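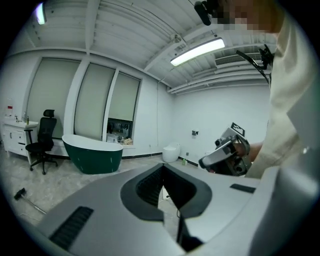

Hand-held gripper tryout, bathroom set, Ralcombe.

Gripper news, quick one as we're packing for Skoltdale. Two hand-helds on trial now, both white and grey, marker on top of the one at the right. First impressions: nice weight, trigger a bit stiff, cable gets in the way when you turn your wrist. Clips it to your sleeve, that helps.

Did 140 grabs with the old jaws, 107 clean. New jaws next, same bottles, same mallet, so we can compare properly. Camera view is wide enough to catch the tub and toilet togehter, good for the Pudcombe job.

Still to do: try the Ishida controller, swap the pads after 2000 closes, find a longer cable. Want a go? Sign-up sheet is by the kettle, 7 slots left.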